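Tinta lavável sobre massa corrida: diluição

gullomo
26/02/2019
Parede interna, 585 x 200 cm, massa PVA lixada com grão 150. O rótulo da Bimstead manda diluir a primeira demão em 20%. Alguém segue isso?

wasilewska
Sigo. Sem selador, a massa puxa a água e o filme fica fraco.

Grulavden
Discordo. Com selador, 10% chega. Acima disso perde cobertura e vai exigir terceira demão.

wasilewska
Depende do rolo. Com lã baixa nunca precisei da terceira.

gullomo
Vou de selador e 10%, então. Branco fosco, o mesmo das outras paredes.
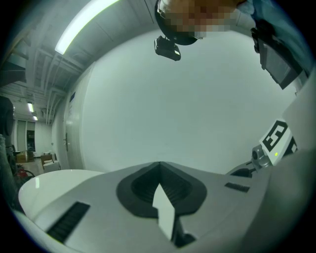
Intervalo entre demãos fica em quatro horas, conforme o rótulo.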